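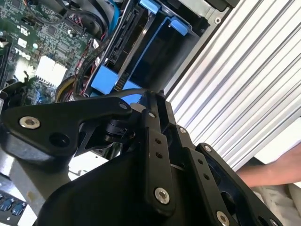

Posted in July by Yolanda Montoya

Search this blog Go

My brother-in-law rang at teatime to ask whether I wanted his old desktop computer, and like a fool I said yes before asking what was wrong with it. I already have two dead printers under the stairs and a box of chargers for phones I can't remember owning, so you'd think I'd have learned. But I do like opening a computer up. The outside is always so buttoned-up and dull, and then you get the lid off and it's like the drawer in the kitchen where the string lives. Black wires, red wires, a stray bit of yellow, all heading off towards the drive bays by whatever route suited them, and the green motherboard sitting in the middle of it with DELL printed on it in white, in case you'd forgotten who to write to.

The complaint, as passed on to me, was that it "goes off". When pressed, he said it went off when he was using it and also when he wasn't. He'd taken it to the repair place in Skakberg, where a young man looked at it for the length of time it takes to say "new one" and then showed him a new one. It was 700 pounds. There was a cheaper one at 500, but the young man had apparently made a face when asked about it.

So it came to me for nothing, in the back of his car, wrapped in a bath towel I am now expected to wash and return.

I should say that I have no training in this. I did an evening class in Dondton years ago called Know Your Computer, which ran for 3 weeks and spent the first of them on how to turn it on. What I have is patience, a decent screwdriver and a willingness to pull things out and push them back in again. I'd say that covers most of what's ever wrong with a computer, and a fair amount of what's wrong with a boiler.

My usual order of doing things, for anyone who wants it:

Unplug it at the wall. Then go back and check you unplugged the right thing, as I once spent an entire afternoon being very careful around a computer while the lamp was off.

Take a photo before you touch any of the wires. You will not remember where they went. I've a very good memory for who said what at my cousin's wedding and none whatsoever for plugs.

Get the dust out. A soft paintbrush is fine, one that hasn't been near gloss. Do it outside if it's dry, and don't wear anything you're fond of.

Then press on every connector, gently, the way you'd test whether a pear was ready. If one moves, you may have your culprit. If none of them moves, have a biscuit and press them all again.

The memory comes out and goes back in next. I do this even when I've no reason to suspect it, much as my mother used to feel everybody's forehead.

I've got as far as the connectors. One of them went home with a small click that I found extremely encouraging, though it may just have been a click. I haven't switched it on yet, partly because it was time to eat and partly because at the moment it's a computer I might have mended, and I'd like to keep it that way until morning.

My husband wants to know where it's going to live. I said the back bedroom. He pointed out that the back bedroom has the sewing machine in it, and the bookcase from the house clearance at Kandstead, and the exercise bike. I said nobody's using the exercise bike. He said he was going to start. We left it there.

If anyone has a spare keyboard with a working letter T, please say so in the comments. Mine had an accident with some marmalade.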